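Members' Forum > Facilities and Bookings > Lecture theatre hire: revised conditions

Posted by Bookings_Office, 9:10 am

Members are advised that the conditions of hire for the lecture theatre in the Dreden building have been revised and will take effect in July. The principal changes concern cancellation, the hire charge and the use of the room by affiliated societies. Comments are invited in this thread and will be considered before the conditions are finalised.

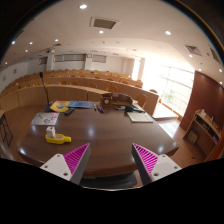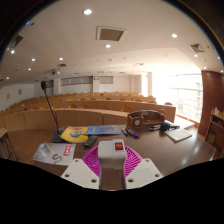
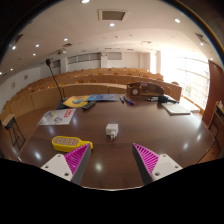 Posted by Skava_Historical, 9:42 am

Our society wishes to record its concern regarding the proposed charge of $325 per evening. Under the present arrangement, affiliated societies pay a nominal sum and supply their own door staff. Our lecture programme is free to the public and relies on donations. A charge at this level would consume most of what is collected on a typical evening, and we would be obliged to reduce the number of talks or move them to the parish hall, where the acoustics are poor.

Posted by ledger_and_ink, 10:15 am

With respect to the previous contributor, the nominal rate has not been reviewed for many years. The room must be cleaned, heated and insured whether the audience is large or small. Societies that pay the full rate elsewhere in the building have been subsidising those that do not. I would support the new charge, provided it is applied uniformly.

Posted by Skava_Historical, 10:31 am

Uniform application is precisely the difficulty. Nägeli Travel hires the same room for promotional evenings and would, as I read clause 4, pay the same rate as a society with no income. I do not consider that equitable.

Posted by Bookings_Office, 11:05 am

For clarification, clause 4 applies to affiliated bodies only. Commercial hirers will be charged $700 per evening, and this is set out in the schedule at the end of the document. We acknowledge that the cross-reference is easily missed and will amend the wording.

Posted by northwing, 12:20 pm

May I ask about cancellation? The draft requires 2 months' notice for a full refund. Visiting speakers seldom confirm so far in advance, and winter travel is unreliable. The Zodton centre offers a transfer to another evening at no cost, and I would favour a similar provision.

Posted by ledger_and_ink, 12:48 pm

I cannot agree. Unlimited transfers encourage speculative bookings, and popular evenings are then held by groups with no firm programme. One transfer per season would be reasonable.

Posted by northwing, 1:02 pm

One transfer would be acceptable to us.

Posted by Bookings_Office, 3:30 pm

The suggestion of a single transfer per season has been noted and will be put forward with the other comments. In response to an enquiry received by telephone, the public liability requirement is unchanged, and evidence of cover must still accompany the application form.

Posted by Skava_Historical, 4:14 pm

We maintain our objection to the charge and shall submit a letter to that effect. Could the office confirm whether bookings already accepted for the spring season will be honoured at the present rate?

Posted by Bookings_Office, 4:40 pm

Bookings confirmed in writing before the new conditions take effect will be honoured at the present rate. Provisional bookings will not.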